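Wasden closes Papadopoulos Road shop

Tuesday, July 9, 2019

Home accessories chain Wasden has shut its shop on Papadopoulos Road after 22 years. Lamps, cushions and rugs will still be sold at the larger Tilalik branch - open until eight on weekdays - and online. Gift cards remain valid at both. Orders placed at the old shop can be collected from Tilalik for 40 days. Delivery charges stay the same.

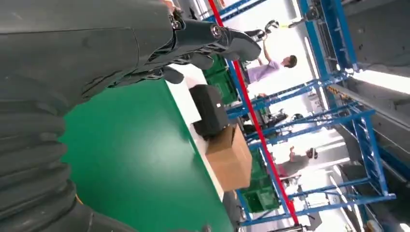 Boxes and green crates beside a green-topped work table.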